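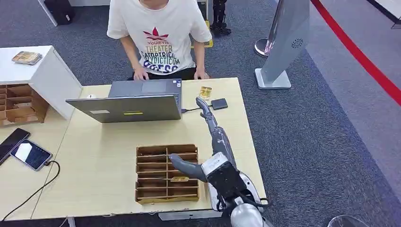

1 min read (214 words)

From: Noelia Arroyo
To: hiltbridge-sorting list
Subject: Re: cardboard trays, which way round??

Quick one before I head out, sorry for the fragments.

Baltasar wrote:
> Are we keeping the slotted cardboard trays or going
> to the Marchal drawers? I have 300 cards to put away
> and no idea where the gold ones go. Also can the
> cable stay on the desk or not.
> Baltasar

Keeping the trays. Marchal drawers are too deep, cards slide flat and you can't get a finger under them. Tray goes front and center on the desk, narrow slots running side to side, divider down the middle. Gold cards in the right-hand column, start low and work up. One per slot please, Hugo doubled up in December and we were at it till 9 at night.

Laptop behind the tray, mouse next to it. Cable can stay but run it out to the side, not accross the slots. Typing up the list: one line per card, slot first, then name. Zodwa has the old sheet, 1,228 lines, dont start a new one.

Orange taped thing: leave the wrapping on. The tape is creased and bubbly, I know, I know. Bonifacio wants to redo it himself. White wire piece stays on the floor beside it till he's been.

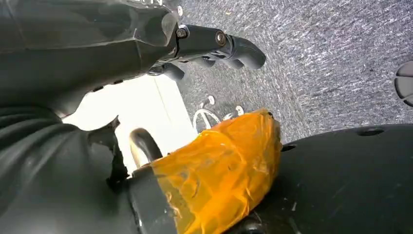 Still to order

3 more trays, same as now, from Trindar
labels, pack of 64
tape (Bonifacio to say which)

Shout if I missed any.
Noelia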